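Two terms should be enough

In our town council of Plarnis we have 26 seats, and in August the members voted to remove the limit on how many terms a person can serve. Until now it was two. The motion passed quickly, at the end of a long evening, when most of the public had already gone home.

I want to say why I consider it a mistake. I have lived in this country long enough to vote in several elections, and I grew up in a place where the same men sat in the same chairs until they died. Maybe this makes me too sensitive. But I know how it begins, and it begins with the argument that experience is too valuable to lose.

Experience is valuable, I agree. A new member needs a year to understand the budget, and in that year she can be fooled by anybody who has read it before her. Still, a former member can advise and write, and can come to the meetings like the rest of us. She does not need a vote for that.

The Datar district gives us a good warning. Its seat was decided last time by 193 votes, and this was the first close race there that I can remember. It was close for one simple reason - the old member could not run again, so other people dared to try. In Brondura, where the limit was removed earlier, most seats now have only one name on the ballot.
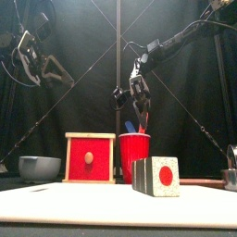

Some supporters say that the voters are the real limit. This sounds nice, but a voter can only choose between the names that are printed. When the sitting member has the mailing list, the office and the free space in the Havlíček newsletter, a young person with a job and small children will think twice before she pays the filing fee.

I would ask the council to put the question on the next ballot and let us decide it ourselves. If the majority wants no limit, I will accept it, and I will keep coming to the meetings.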